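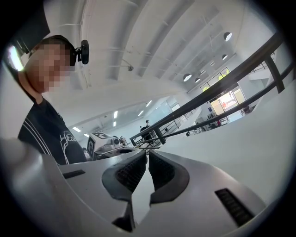
Jeltel Home Internet: Frequently Asked Questions

Which plans can I get at my address?

Availability depends on the line serving the building. Addresses within the Salcombe exchange area can order Basic, Standard or Mahuika. Addresses outside it can order Basic and Standard only. Enter your ZIP code and unit number on the order page to see the current list. Apartments in the same building can show different results if they are wired to separate cabinets.

What is the Mahuika plan?

Mahuika is our fiber plan. It has no monthly data limit and includes a fixed public IP address on request. The installation visit takes up to 3 hours and an adult must be present.

Can I use my own router?

Yes. The router must support PPPoE and VLAN tagging. Set the VLAN ID on the WAN port to 405 and enter the username and password from your welcome letter. We do not support the setup menus of routers we did not supply, but we will confirm whether your line is up.

What do the lights on the Jeltel router mean?

Solid green: connected.
Blinking green: connecting. Allow nine minutes after a restart.
Solid amber: line detected, login refused. Check the username and password.
Red: no line signal. Check the cable between the router and the wall socket, then contact support.

My speed test is lower than the plan speed. What should I check?

Connect a computer directly to the router with a network cable and repeat the test with other devices turned off. Wi-Fi results vary with distance, walls and nearby networks and are not accepted as evidence of a line fault. If three wired tests, taken at different times of day, fall below the minimum in your contract, send us the results and we will open a line check.

Is there a data limit on Standard?

The Standard plan includes 3000 GB per billing month. Above that, speed is reduced until the next billing date. There is no extra charge. Unused data does not carry over.

What is Enum and do I need it?

Enum is the account portal. You need it to change plans, download bills or report a move. Bills can also be mailed on paper if you select this when ordering. Phone support can reset an Enum password but cannot read it back to you.

How do I cancel?

Submit the cancellation form in Enum. Service ends on the last day of the current billing month. Rented equipment must be returned in the prepaid box. Equipment not returned is charged at the price listed in your contract.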